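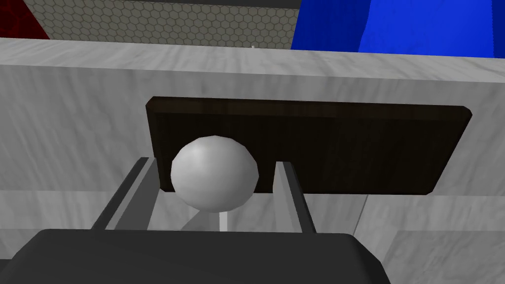 Most Year 9 students can name the parts of a shaded ball before they can draw one. In the entry survey, students at both campuses used the words highlight, mid-tone and shadow correctly when asked to label a printed diagram, and many of the same students then drew a circle with a dark smudge down one side. The gap between naming tone and placing it is the subject of this section. A plain white ball shows the problem well. In Figure 1 the soft highlight covers much of the upper half and the grey is kept to the lower edge, with no line between the two. Students tended to shrink the first to a small bright spot and spread the second over half the circle. They treated white as the colour of the object and grey as something added to it afterwards.

3.1 Setting and participants

The work was carried out in two art rooms in Lidolcombe, one at the Arkell campus and one at the Yoo Street campus. Both rooms have north-facing windows, and the blinds were kept down during drawing tasks. The Arkell class had 28 students and the Yoo Street class had 21. Neither class was streamed. All students had done one term of visual arts in Year 8, mostly printmaking and collage, and few had drawn from a set-up object at school before. Parents were sent a letter about the study in October and could withdraw their child's drawings at any time without affecting the child's marks.

Both classes were taught by the second author, Chinyere Lawal, who had taught at Yoo Street for several years but was new to Arkell. This matters in reading the results. Yoo Street students knew how she ran a lesson and settled to work faster. At Arkell the first two lessons lost time to finding paper, sharing sharpeners and working out who sat where.

3.2 Drawing tasks

The unit ran for 11 lessons. In each lesson students made one observed drawing of a single pale object under a desk lamp placed to the upper left. The objects were an egg, a polystyrene ball, a mug, a folded tea towel and a bar of soap, used in turn. Students worked on cartridge paper with two pencils, a 2B and a 6B, from the Skivura school range. Blending stumps were not supplied. Several students used their fingers anyway, and we did not stop them, but the teacher noted it on the back of the sheet.

At Arkell, lessons began with a tonal strip. Students filled four boxes from the white of the paper to the darkest grey they could make, then kept the strip beside the drawing and checked each area against it. At Yoo Street, lessons began with free looking. Students were told to leave their pencils on the desk for several minutes and talk to a partner about where the object was lightest and where it stopped getting darker. No strip was used. After the warm-up the two classes followed the same plan.

3.3 Marking

Drawings were marked on a scale written for this study, with a separate score for the placement of the lightest area, the width of the mid-tone and the treatment of the edge. Neatness and likeness were left out. A lopsided egg could score full marks if the tone was placed well, and a few did.

Two markers scored each drawing separately, with names and campus covered. They disagreed most often about edges. One marker read a firm outline as a failure to see tone, while the other accepted it where the shading inside was sound. After a trial batch the wording was changed so that an outline lost marks only where it was darker than the shadow beside it. The trial batch was then marked again from the start.

3.4 What the early drawings showed

In the first lessons the commonest fault in both classes was the ring. Students shaded a band of even width right around the inside of the outline, including the side nearest the lamp. Asked about this, they said it made the object look round. Some had learned it from cartoons or from online tutorials, and one said her older brother had taught her.

The second fault was timid shading. The darkest area was often no darker than light pencil writing, even where the student had said aloud that the shadow was nearly black. The tonal strip helped with this at Arkell once students stopped rushing it. At Yoo Street the change came later and was less even, with some students still working entirely in pale grey when they reached the tea towel.

Left-handed students had a further difficulty that we had not planned for. With the lamp at the upper left, their own hand put a shadow across the paper as they worked. Three of them asked to move the lamp. We let them, and their sheets were marked against a matching diagram.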